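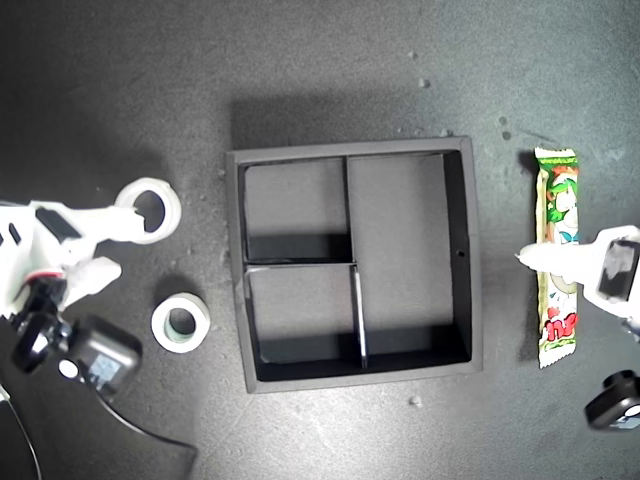 Yaowalak Thongsuk wrote on Mar 22, 2022:
> Two hundred demos in and the right arm still dithers. I say we
> throw out every take where the operator paused to think. The
> policy is learning to pause and think.

I'd be glad if it learned the second half.

Please don't throw them out yet. I went through 232 of the tray-sorting takes last night, and most of the pauses come just before the finger goes down on a wrapper. Tape forgives you. A wrapper lies flat and makes you look for an edge, so of course people slow down. Trim the dead time at the start, keep the rest, and retrain.

Separately, whoever drives the left arm at Lotmont: pick one compartment for the tape and stay loyal to it. I found 5 takes where it changes its mind over the divider. We have enough indecision in the data from me.

New split goes up on Somimley tonight.

Kanyarat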